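ok so it's May and the two-arm bench at the Standora shared shop finally has something to do besides knock over my coffee. Tool sorting! Short thread, lots of cable complaints 1/

Quick recap if you missed the earlier posts: I wanted a pair of arms that tidy up after people at the end of the night. Hand tools go in the red tray, I go home. That was the whole plan. It has eaten every evening I had this spring 2/

The walls were the best decision so far. Before those went up, the arms had the entire messy shop behind them and every time someone walked past, my code got weird ideas. Plain panels on three sides, white top, done. Boring is good 3/

Cables are still my enemy. I went purple so I could see them easily, and wow, can I see them. They need enough slack for a full reach but then the extra flops all over the place. If you've got a neat way to route cable past an elbow joint, please please tell me 4/

Tonight's stuff: pliers, wrenches and small screwdrivers. I'm calling the sorting program Hayat (the arms themselves are Elero, left and right, I ran out of names fast) 5/ 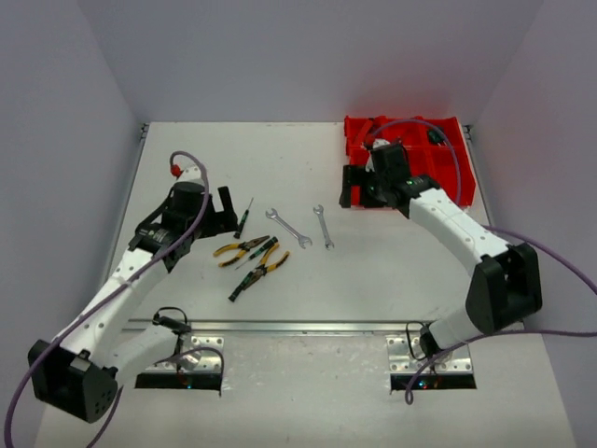
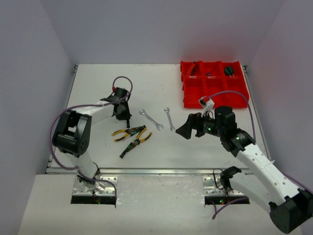

Elero left and right at the bench, pliers and wrenches out on the white top, red tray in the back right corner 6/

Wrenches are what I'm dreading. Flat, shiny, lying right on the table, and the fingers want to close on air just above them. Pliers at least have fat handles! I'm thinking thin rubber pads on the fingertips, or maybe a slightly grippier table top? Haven't decided 7/

Somebody asked about two arms vs one. You could do it with one, sure. But I like having a short reach from each side, and the code for keeping them out of each other's way is the part I'm enjoying most (3 rewrites in, so take that how you like) 8/

Settings nerds: I've got the speed limit at 42 percent and it's staying there until I trust the stop button wiring. I want to redo that with the good connectors from the Bradomska kit before anything moves faster 9/

Next up is finger pads, then cable clips, then another go at the wrenches. Will post the clip files once I've printed a set that fits 10/10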